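Threads > Household > Saved posts

1/ Okay, bin night thread. Our council switched to the three-bin system in July and I have Opinions, so settle in.

2/ The red-lid bin now goes out fortnightly. Fortnightly! There are 5 of us in this house and one is in nappies. By the second week it's a jigsaw puzzle with a smell.

3/ The green one I love, no notes. Peelings, coffee grounds, the sad end of the coriander. The caddy liners we got free ran out in no time though, so I've been buying the Zellusska ones. They hold up fine if you don't put hot rice in them (ask me how I know).

4/ Soft plastics are my nemesis. Chip packets, bread bags, the crinkly stuff around everything. Our street group has 265 people in it and I reckon I've had 227 different answers on where it goes.

5/ Current answer at our place: if it scrunches and stays scrunched, it goes in general rubbish. Red and white wrapper in the little black bin, done, moving on with my life. 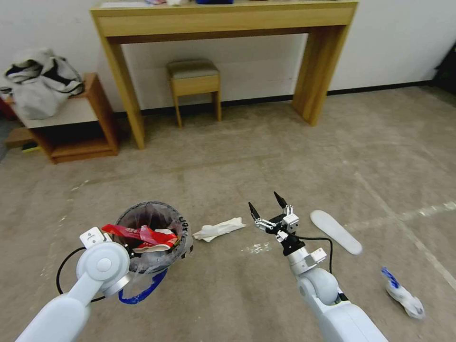 6/ Tissues! Also general rubbish where we are, even though they're paper. My sister's council, 2 suburbs over, takes them in the green bin. Make it make sense.

7/ Anyway the truck comes at 6 am and I still haven't dragged anything to the kerb. Tell me your council's weirdest rule, I want to feel better about mine.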